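About Clerner

Clerner hires and sells folding tables and everyday tableware to households, schools, clubs and small canteens. We work out of one building in Cloltholm, and most of what we handle is plain: a table that folds, a cup, a fork, a spoon and a bowl.

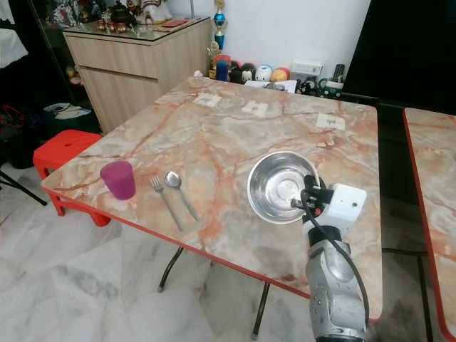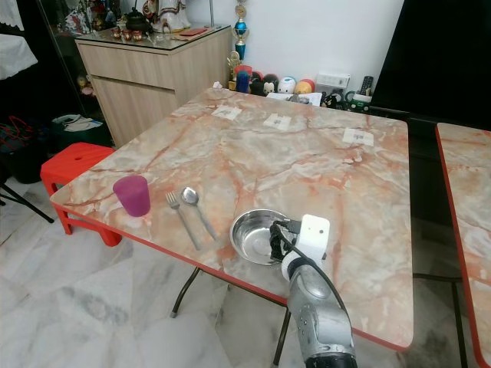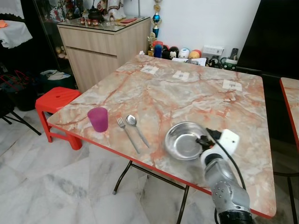

Marble-pattern folding table with a red edge, set with one cup, fork, spoon and steel bowl.

CLOLTHOLM, 2 October 2020

Who we are

Clerner was started by Petrică Furtună, who had spent a long time delivering furniture for other people and had a shed full of folding tables he'd been given in place of money. He lent them out for birthdays and christenings, then began charging for them, then needed a proper ute. The cups and bowls came later, when customers kept asking what went on top.

The business is still family sized. Petrică looks after the tables and the deliveries. The tableware side is run from the front room, where orders are checked, packed and signed out. Our bookings, phone and counter are all handled by the same few people, so if you ring in the morning and drop by in the afternoon you will probably speak to the same person twice.

What we keep

Tables. We carry square and rectangular folding tables on metal legs. The marble-pattern tops are the ones people ask for by name, or at least by "the marble ones". They wipe down well and they don't look like office furniture. We also have plain white and plain grey tops for schools that want everything to match. Two people should carry the larger ones. Please lift them and don't drag them, particularly over tiles.

Stools. Plastic, stackable, mostly red. They go out in stacks and we ask for them back in stacks.

Cups. Coloured plastic, in purple, blue, green and clear. They are light enough for small children and we don't mind much if one goes missing.

Bowls. Round stainless steel with a rolled rim. We keep 894 of them at last count, in three sizes. The shallow one does for rice, soup, cut fruit, cereal or a salad for one. We don't hire out glass or china bowls. We tried it for a season and spent most of it sweeping.

Cutlery. Stainless steel forks and spoons, with table knives on request. Forks and spoons are counted in pairs – when you order 30 settings you get 30 of each, wrapped by the setting or loose in a tray, whichever you prefer. Tell us when you book.

How a setting goes out

Most of our customers order by the setting. A basic Clerner setting is one cup, one fork, one spoon and one bowl. Plates, knives and napkins can be added to any of them. We lay settings with the cup on the left, the cutlery side by side next to it and the bowl on the right. Petrică's mother laid a table that way and we have had it pointed out to us that others don't. If you book the laying-out service and would like it done differently, leave a note or a sketch with your order and we'll follow it.

The front room has a sample table where you can try the pieces together before you order. Pick them up, stack them, sit down if you like. Some people bring their own plates in to see how the colours go.

Returns and washing

Scrape everything before it goes back in the crate. You don't need to wash it. Washing is done by Sustent, two streets away, who collect from us in the evening and bring it back dried and sorted. We check each crate again when it arrives. Bent forks are straightened if they can be and sold off if they can't. Bowls with a dented rim go in the box by the door, free to anyone who wants something for the dog or the paintbrushes.

Table tops should be wiped with a damp cloth and warm soapy water. No scouring pads and no bleach. Tape is fine if it comes off the same day. After a week or so it leaves a mark, and a cleaning charge applies to tops that come back with glue on them.

Schools and training kitchens

From March we have been supplying Oprea, a life skills school on the other side of Cloltholm, with tables and settings on a standing order. Students there learn to set a table, serve, clear away and wash up, and they use the same cups, bowls and cutlery each week so that the pieces become familiar. We've put together a school kit from that work. It holds enough for a class, packed into crates a student can lift, with a card listing what should be in each one.

Schools can take the kit by the week or by the term. The term rate includes swapping anything that gets lost or broken, within reason.

Sizes and small print

Our most common square table stands at dining height and seats four. The long table is 180 cm and seats six, or eight if they are children. Both fold flat and will fit in a station wagon with the back seats down. Measure your doorway if you live in one of the older terraces, and tell us about stairs when you book – there's a small extra charge above the first floor.

We have filled 1325 orders so far. The smallest was one table for an evening of cards, and there is still no minimum.

Deposits are returned once the crates have been checked, usually the next working day. Deliveries inside Cloltholm are free for orders of four tables or more. Anyone else is welcome to collect, and there is a loading bay at the rear with room for a trailer.

Finding us

The entrance is on the laneway side, under the green awning. Ring the bell if the door is shut. Parking is in the loading bay or on the street, and the bay is needed for the Sustent van from five o'clock.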